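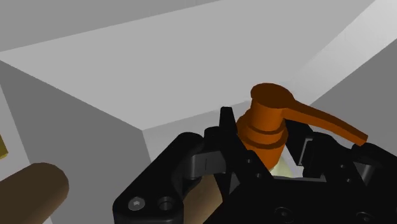

Subject: Re: [sim-grasp] Awkward objects and the wrist view

On a morning in May, a list member at Vastport wrote:

> We tried your Moges release on our bin set and the boxes and cans
> are fine, but anything with a spout or a handle is a mess. The planner
> keeps choosing the widest part of the body, even when that part is
> wedged against a wall. Did you do anything special for pump bottles?
> The Sturnari write-up only gives one number for the whole set.

Yes, and I'm so pleased somebody asked! The pump bottles were my favourite part of the whole thing.

The change is small. The old scoring looked at the full shape of each object and picked the best grasp as if it were floating in space. Now we score only what the wrist camera can see at that moment, and we add a penalty for any finger path that passes through a neighbour or the bin side. With that in place the planner started going for the collar, just under the pump head, all by itself. We never labelled collars. It simply likes a short, stiff bit with room on either side, and I grinned at the screen for a good while when I saw it.

Numbers, all in simulation: 154 trials with pump bottles in clutter. The old scoring got 73 of them out of the bin, and the new one failed on 13. Most of those 13 were the spout catching on the wall during the lift, so the grasp was fine and the path out was poor (that's next on my list).

Two cautions. We used 3 random seeds, which is thin. And our contact model is generous with friction, so please don't expect the same figures on real hardware. If you have an arm free at Vastport I would love to know how far off we are!

The setting is "visible_only" in the Brodano config, and it's off by default. Turn it on before you load the scene or it gets ignored without a warning. Sorry, I'll fix that too.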